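How to Test Whether a Robot Arm Can Do a Chore in Your House

People keep asking me whether they should buy one of the small desktop arms to help around the house or the shop. My answer has been no for a while, and it is still mostly no. But the videos keep getting better, so here is a way to find out for yourself before spending real money. You need one boring chore, an evening and a notepad.

I used a hobby-class arm with two fingers. The steps work for anything in that range, whether you built it, borrowed it or are watching a sales rep run it.

Step 1. Pick a chore you already do without thinking

Do not pick laundry. Everybody picks laundry, then spends three weeks learning that a T-shirt has no fixed shape. Pick something with hard objects and a short reach: batteries out of a box, spoons into a tray, screws into a cup.

Write down what "done" means before you start. Mine was: one battery leaves the box, lands in a dish, and the box stays where it was. If you leave that for later, you will find yourself giving credit for a battery that rolled under the radiator.

Step 2. Time yourself first

Do the job by hand, at normal speed, a few times. Jonalyn Lumbao, who runs the repair counter at Castillo, emptied a small box in 6 seconds while talking to a customer. That is the number the machine has to live with. Demo videos are often sped up, and the notice saying so tends to be small, so check for it before you compare anything.

Step 3. Set it up the way it would be at home

Put the arm on the table you would really use. Clamp the base if it has a clamp, and lay a plain mat under the work so things don't slide. Keep the cables out of the path of the elbow as well as the gripper. I watched a Grevside unit pull its own plug at full stretch, and it took us longer than I'd like to admit to find out why it had stopped.

Then set the box down at a careless angle. A box squared up to the base is a favor you are doing the robot, and you won't be doing it every morning.

Step 4. Go for the hard grab

Most arms can pick up one object standing alone with space around it. Put several together in a container and a two-finger gripper has to get a fingertip down between the wall and the thing it wants. The walls are in the way and the neighbors are touching.

Black Procell batteries in a white box make a good trial. They are dark against light, so the vision software has little excuse, but they lie close together and at a slant. Watch the fingertips. If one is pressing on top of the batteries, the arm has found them, and you should not write that down as a grip.

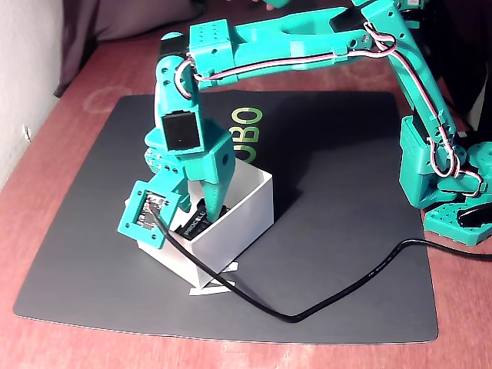

Step 5. Score it like a grouch

Run 100 attempts if you can stand it. Ten will flatter the machine or insult it, depending on the evening. Use three marks: done, failed, and helped. "Helped" covers every time you nudged the box, restarted the program or turned a battery around. People forget to write those down, and they are where most of the labor goes.

Step 6. Change one thing

Move the box a hand's width. Turn off the overhead light. Swap in a different box. Marisol Ochoa tried this with a Jokovard arm that had been doing well all afternoon in the Goltadthorpe workshop, and a new container was enough to send it groping at the rim. If the score collapses, what you have is an arm that knows one table.

Step 7. Do the arithmetic

Add the price of the arm to the hours you spent setting up, and be fair about the hours. My parts came to about 685 dollars and the setup ate 2 weekends. Against that I saved no time at all on batteries, a chore that takes a few seconds and comes up maybe twice a month.

So, is it ready?

For learning how these things work, sure, and I enjoyed it more than I expected to. For a shop where the same part arrives in the same spot all day, possibly, with someone nearby. For a kitchen drawer, I wouldn't. I plan to run the same test again in September with softer fingertips and will post the score sheet, including the helped column.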